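September, bench notes, table layout for the snack plating trials. Present: Roel Maes, Chelsea Marsden, self.

Covering is brown paper, one large sheet. Creases have not flattened and light cups may tip on them. Kobe Lambrechts to check whether Gunawan stocks a heavier roll.

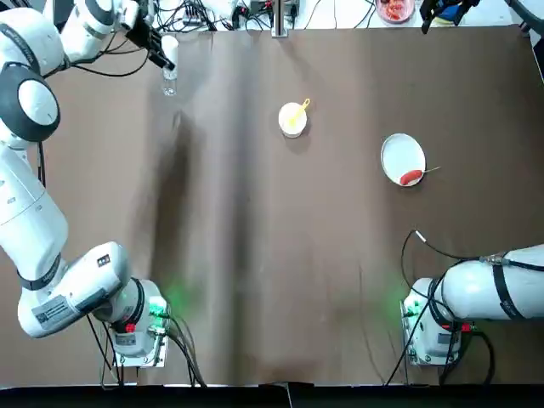
Clear cups, 4 per sleeve. Tare before use, write the mass in the Etel sheet and not on the cup. Sleeve mass was 434 g on the small scale, which reads high; repeat on the Zornar.

Wipe the surface between items. Crumbs throw off the next weighing.
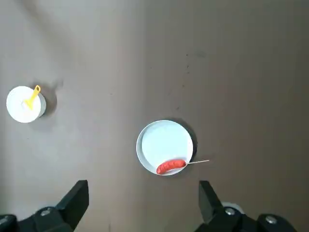 Portion limit stays at 100 g per plate. Teun wants it raised. No change until the scale question is closed.

Plate position is still not fixed. Chelsea suggests pencil marks on the paper, redone with each new sheet. With the sausage on the left edge of the plate and its stick pointing out past the rim, the stick can be taken hold of without touching the food. Keep this orientation. White bowl stays farther back, to the right. 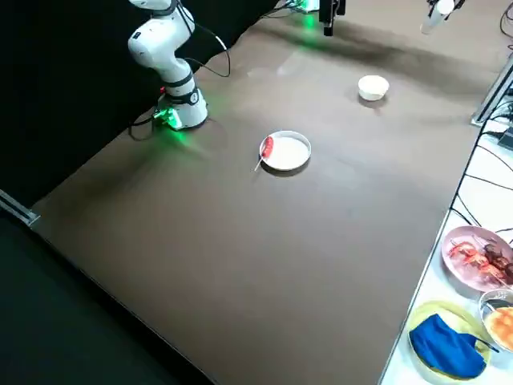 Food stock next. Items waiting their turn go on a separate surface and stay off the paper. The white one to the right of the table serves, but the cables across it leave little flat area. Reroute or clip them. Ask Zdislava Baláž for clips.

Open: paper weight, scale, clips.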